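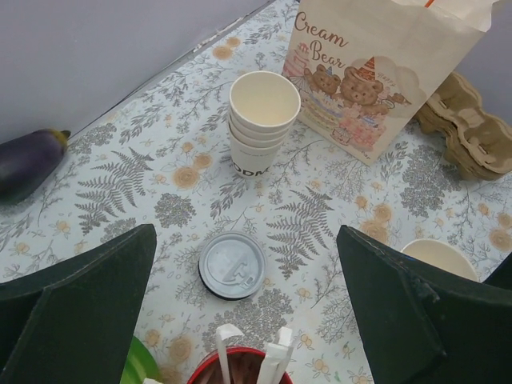 The Kitchen at Plamidthorpe

Photos and captions by Peadar Ó Gríofa

We rented the ground floor in February and have been fixing it up a room at a time. The kitchen came first, as it was in the worst shape and we could not cook anywhere else. The gallery covers the room as it stands now, with the walls painted, the table in use and a few jobs still open. Click any picture for the large version. Captions are listed in order for anyone whose browser does not load the viewer.

Last updated 2018-06-20.

1. Table against the wall
Flowered cloth, eggplant, paper cups and the Cream Bear bag. The rough strip where the wall comes down to the table is still on the list. It needs to be scraped and filled before it gets any paint.

2. The wall color
Lavender gray, mixed at Asfaw, the paint store on the corner. On the sample card it looked closer to plain gray. We used two coats everywhere except behind the stove, which needed a third.

3. Tablecloth
Gray ferns and peach-orange flowers on a very pale ground. It was bought for a longer table in our last place, so it hangs low at one end. The pattern hides coffee better than the plain one did. Machine wash cold, no bleach, and do not iron the printed side.

4. Under the cloth
The tabletop is scarred and has a burn mark near one corner that was there when we got it. We plan to sand it over the summer. Until then the cloth stays on.

5. Paper cups
We keep a stack out for visitors and for days when the sink is in pieces. They are also good for mixing small amounts of filler and for starting seeds. Stored nested, they take up hardly any room.

6. Paper bag
The one with the two bears in party hats. Bags this size get saved and used again, mostly for carrying vegetables in from the car or for holding recycling until the bin goes out.

7. Eggplant
Most go into a baked dish with tomato and garlic. Slice it, salt it, leave it for 30 minutes and pat it dry. It takes much less oil that way. We keep eggplants out of the refrigerator if they will be eaten within a day or two.

8. Sink and faucet
The faucet is a Plorkberg, secondhand. The washers were replaced in April and it has not dripped so far. The old one is in a box in the hall if anyone wants it for parts.

9. Stove
It came with the apartment. Three burners work. The fourth lights with a match, and the landlord has been told.

10. Shelf over the stove
Salt, oil, rice, dried beans. The brackets are screwed into the studs. The first set was not, and we lost a jar of lentils.

11. Floor
We took up the old vinyl and cleaned off the adhesive with Cesodine, which worked but smelled for most of a week. Open every window if you use it. The boards underneath were in better condition than we expected and only had to be sanded and sealed.

12. Window
Faces the yard. It was painted shut and had to be cut free with a utility knife. The sash cord is new on the left side and original on the right.

13. Back door
Draft strip added along the bottom. Still sticks in wet weather.

What it cost

Total so far is $3,405, including the floor sander rental and the paint. We had set aside $1,000 for the floor and went a little over that. The table, the shelf boards and the faucet were all secondhand. Labor was our own, on weekends.

Still to do

Fill and paint the strip along the wall by the table.
Sand the tabletop.
Second sash cord.
Fourth burner (landlord).
Light fixture over the sink.

The hallway is next and will get its own gallery once the plaster is dry. If you are working on a similar apartment and want to know what we used on the floor or where the paint came from, leave a comment below the viewer. I check them on Sundays.

Previous gallery: Moving In
Next gallery: The Hallway (coming)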